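In defence of leaving the blocks out

Every evening for the better part of three years I put the blocks away. I did it on my knees, with a mug of tea going cold on the windowsill, and I did it properly, greens with greens and reds with reds, everything into the tin with the lid pressed down at all four corners. I was rather proud of that tin. And every morning my daughter would take the lid off, look in, and wander away to play with the clothes pegs.

It was my neighbour Kalevi Rissanen who put the idea into my head that the tin might be the trouble. He has brought up two boys and has opinions on most things, and he said, while waiting for me to find the ladder he had come to borrow, that a box of blocks is a full stop. A child opens it and sees a job somebody has finished. If you want her to play, he said, leave her the middle of something. I thought this was a bit grand for a conversation about toys, but I went in that night and left them where they were.

I have come round to his way of thinking entirely, and I should like to make the case for it, knowing that a good many tidy people will disagree.

The first thing I would say is that blocks want room between them. We are so used to seeing them heaped up that we forget each one has a shape worth looking at. Put a star down by itself, with a hand's width of bare wood all round, and it becomes a proper object. You notice that a cylinder stands up nicely on its end. You notice which blocks have come to rest side by side, and you start wondering whether they are meant to be a boat, or a house with its roof fallen off.
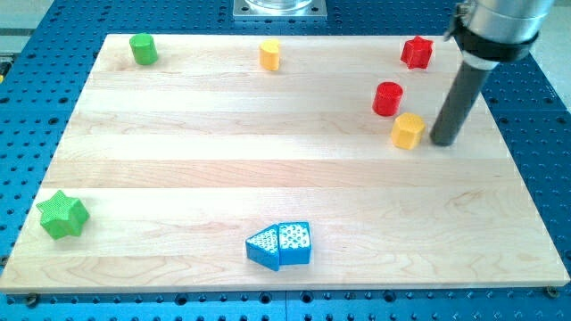 Stars, cylinders and a pair of blues, with plenty of bare board to spare.

A board helps enormously, I think, and a plain one is best. Ours is an old pastry board, pale and plainly grained, and it gives the whole business an edge. What is on the board may stay, and what rolls off goes in the tin. That is the only rule we have, and it has saved me a great deal of argument (and one or two bruised heels). I did once buy a printed playmat with roads and a duck pond on it, and she would only ever put things on the duck pond.

Then there is the matter of colour. I used to think sorting by colour was the point of coloured blocks, and I would gently steer her towards it, green here, yellow there. I regret that now. Left alone she puts them down by some system of her own, and I have stopped asking what it is - partly out of respect, and partly because the answer takes twenty minutes and usually involves a horse.

Now, I can hear the objection, because my own mother makes it whenever she visits. Children must learn to clear up after themselves. Of course they must, and mine carries her plate to the sink and hangs up her coat, most days at least. But I don't believe a half-made arrangement is a mess, any more than a jigsaw on a tray is a mess, or my mother's knitting on the arm of the chair, which I notice is never put away between one visit to the kettle and the next.

So the board stays out on the low table, and I dust round it. Last night there was a new tower at one corner, leaning badly, and I went up to bed and left it to lean.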